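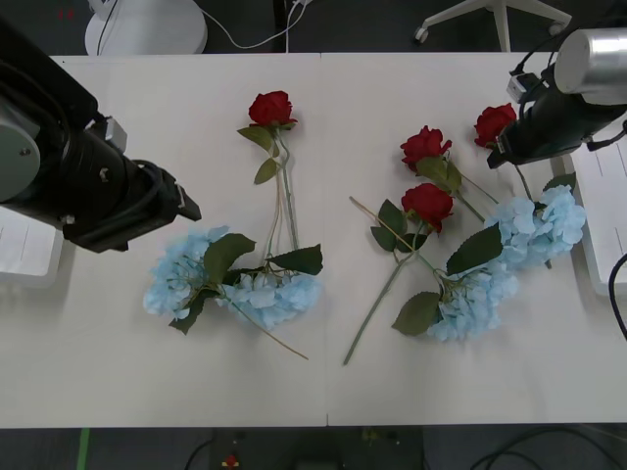
Chapter 8
Color, Line and Space in Flower Arranging

A flower arrangement is a set of decisions about where things go. Before any stem is cut, the arranger has to decide how tall the finished piece will be, from which side people will see it, and how much of the container will show. Beginners often leave these decisions until the vase is half full, and by then most of them have been made by accident.

Chapter 7 dealt with the care of cut stems. In this chapter we turn to design. You will learn to sort flowers by the job they do, to set up a basic outline, and to leave open space on purpose.

Florists usually sort material into line, mass and filler. Line flowers, such as gladiolus, larkspur and snapdragon, are tall and narrow. They set the height and width. Mass flowers, such as roses, carnations and peonies, have one round head on each stem and draw the eye. Filler is small and branching and goes in last. Many flowers can do more than one job. A short-cut snapdragon works well as filler, and a single large peony can carry a small vase alone.

Silk and plastic stems follow the same rules, with two differences. They do not open or droop, so the outline you build is the outline you keep. They also come out of the box with their petals pressed flat and their wires straight, and need to be shaped by hand before use. Bend each wire in several small curves. One sharp bend looks like a broken stem.

The Bekbridge study

Carla Saliba taught evening classes in Bekbridge and kept a record of the arrangements her students made in their first term. The record runs to 700 entries, each with a sketch and a short note. Her most common note was "too even." Students spaced their flowers at equal distances and cut them to equal lengths, and the result looked like a pattern on wallpaper. Saliba began asking each class to work with 13 stems, an odd number that is hard to divide into matching halves.

Eckhard Tiedemann, who took over the classes, kept the rule but added a step. Students laid their stems on the table in groups before touching the container, and moved them until one group was clearly heavier than the other. We will use his method in the first exercise.

Key terms

line flower, mass flower, filler, focal point, visual weight, negative space

Before you read

Find an arrangement in a shop, an office or your own home. Note which flower you look at first, and where your eye goes next. Keep your notes for Section 8.2.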